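## Teaching sessions: common questions

**Do I need to know any programming?**
No. You either guide the Edden arm by hand or drive it with the remote handset, and it records what you do. Most people manage a usable run by their fifth try.

**By hand or by remote?**
By hand for anything close and fiddly, such as pulling a drawer out by its handle. Use the remote when the base has to travel across the room.

**What do the strips of tape on the kitchen floor mean?**
They are start marks for the base. Park at one, record your run, then move on to another. Please don't lift or straighten them — the angles are meant to differ. 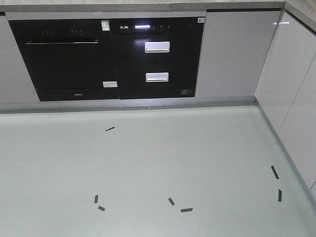

A run lasts 44 seconds at most. If you go over, the handset beeps and the recording stops, but nothing already saved is lost.

**I made a mistake halfway through. Should I start again?**
Only if you dropped something or hit a cupboard. Small corrections can stay in. Press the red key to throw a run away.

**How many runs do you need from me?**
We ask for 16 per task. The dishwasher task has nearly 1000 already, so new people start on the drawers.

**Who do I ask for a handset?**
Dzifa Bonsu for bookings, Callum Munro if the arm won't wake up. Spare batteries are on the Gredix charger by the door.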